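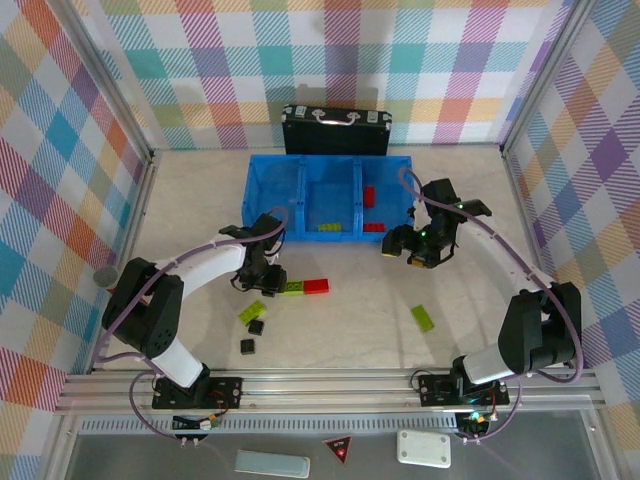
Kallden Stage Backdrop Cloth, Set of 8 Panels

Kallden is a painted backdrop for small theaters, school stages and rehearsal rooms. The picture on the cloth is a city street in the evening, made after the design that the Praduto company used for its comedy "The Muretti Sisters". It goes well with plays from the 1930s up to the 1950s.

Every panel is 156 cm wide and has metal eyelets on the upper side. You can hang all of them in one line, or only a part if your stage is narrow. The cloth is treated against fire, and the certificate comes in the box. Please do not wash it in a machine. Light folds go away after one night of hanging.

Price: $1,059 for the full set
Delivery: 9 working days
Rental: possible from the Cullinane store, minimum one week

Ties and a carrying bag are included. The pipe for hanging must be ordered separately.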